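Dretness Science Center
Learn > Young Readers > Robots

How Does a Robot Learn to Pick Up Paper?

Picking up one sheet of paper is easy for most people. For a robot, it is a hard job. Paper is thin, it bends, and it often lies flat on top of other paper.

Researchers on the Jarari project study this problem. Their robot has a gripper, a kind of hand with 2 fingers. A small camera near the gripper looks at whatever the fingers are about to touch.

Learning from people
The robot is not given a long list of rules. A person guides the arm through a task many times while a computer saves the camera pictures and the movements. One complete try is called a demonstration. For this study, the team saved 279 demonstrations using 5 kinds of paper objects.

The computer then looks for links between what the camera saw and how the arm moved. This method is called imitation learning.

What did the team find?
The first test used plain paper on a plain table. The robot lifted the correct sheet in nearly 44 of every 100 tries. Adding demonstrations with patterned backgrounds helped it do better. Leaves and flowers printed on a surface can make the edge of a page harder to find.

The gripper's camera sees printed pages, a dark folder and a surface covered with leaves and orange-red buds.
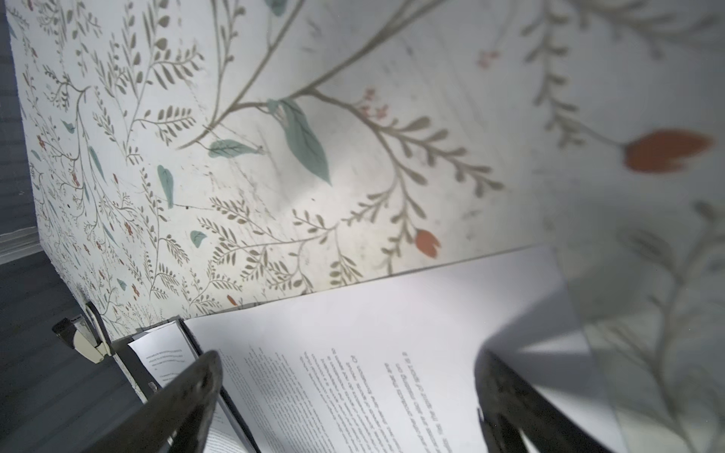 Words to know
Gripper: the part of a robot that holds things.
Demonstration: one try, guided by a person, that a robot can learn from.
Imitation learning: learning by copying examples.

Try it at home
Put on thick mittens and lift one sheet from a stack of paper. Which part of the sheet did you touch first?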